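Ticket 1817: Wireless drops on first floor, Fusadholm building
Status: Resolved
Raised by: Nabila El Fassi
Assigned to: Svenja Baumgartner
Equipment: Mockus ceiling access points, Gudach switch

Problem as reported

Laptops on the first floor lose the network for a few seconds at a time, mostly between 09:30 and noon. The wireless icon stays on full signal. Calls freeze and then catch up. File copies to the Clinbridge server stop with a timeout and have to be started again. Wired desks on the same floor are fine. It started in September, after the access points had their firmware updated. Restarting the laptop makes no difference.

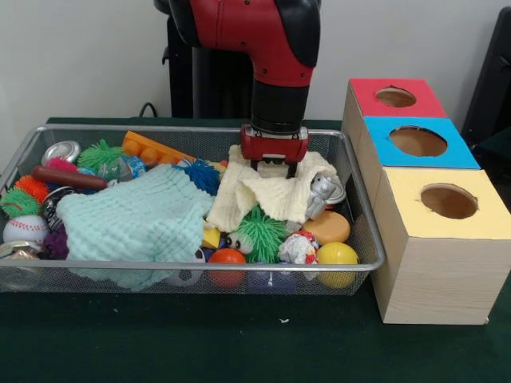

Step 1: Rule out the wired side

Svenja: I ran a continuous ping from a wired desk to the gateway and to Clinbridge. 3000 packets sent, none lost. Port counters on the Gudach switch show no errors on the uplink. The port feeding the east access point has a small number of input errors, so I swapped the patch lead and cleared the counters. No new errors in the next two hours, but the drops carried on. The old lead was faulty and has been thrown away. It was not the cause of this ticket.

Step 2: Ping over wireless

The same test from a laptop in the east room gave normal replies for several minutes, then a run of replies over 700 ms, then four timeouts, then normal again. The laptop did not change access point during this. Its own log shows no disconnection, only a channel change notice a moment before the replies slowed down. 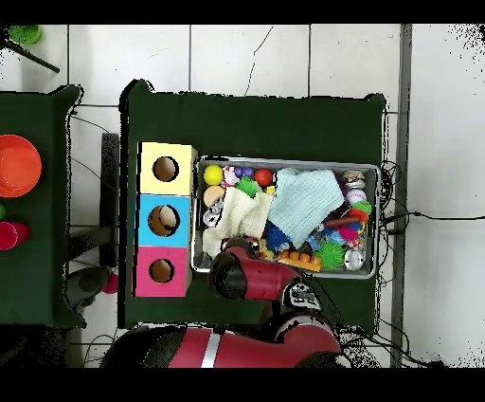 Green table, first floor: toys in the metal tray, coloured boxes with round holes on the left.

Nabila: It happened again at 10:40 and 11:15. Both times I was sitting still, same desk. Does the channel notice mean it is picking up next door's network?

Svenja: Not by itself. It means the access point told its clients to move to another channel. I need the controller log to see what made it do so. Please keep noting the times.

Step 3: Controller log

Both of Nabila's times match entries for the east access point. Each entry reads "radar event, channel vacated". The update had put the 5 GHz radio back to automatic channel choice with a width of 80 MHz. It was therefore landing on channels shared with radar, and leaving them whenever it thought it heard some. The west access point has the same settings but only two such entries.

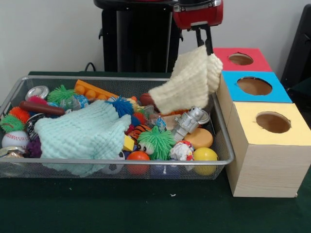

Step 4: Change made

- 5 GHz radio on both access points set to a fixed channel outside the radar range
- Channel width reduced to 40 MHz
- Transmit power changed from automatic to medium
- Settings saved as a site profile - the update had only reset values held on the access points themselves

Peak copy speed to Clinbridge is a little lower than before. This is expected with the narrower channel. 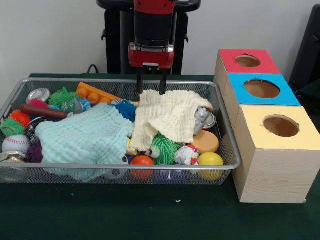

I left the ping running through the following morning. No timeouts and nothing over 30 ms. The controller log has no further radar entries for either access point, and the patch lead port is still clean.

Nabila: No drops on my side. One long call and two large copies, all fine.

Svenja: Closing. If the drops return after a firmware update, check that the site profile is still applied before anything else, and reopen this ticket with the times.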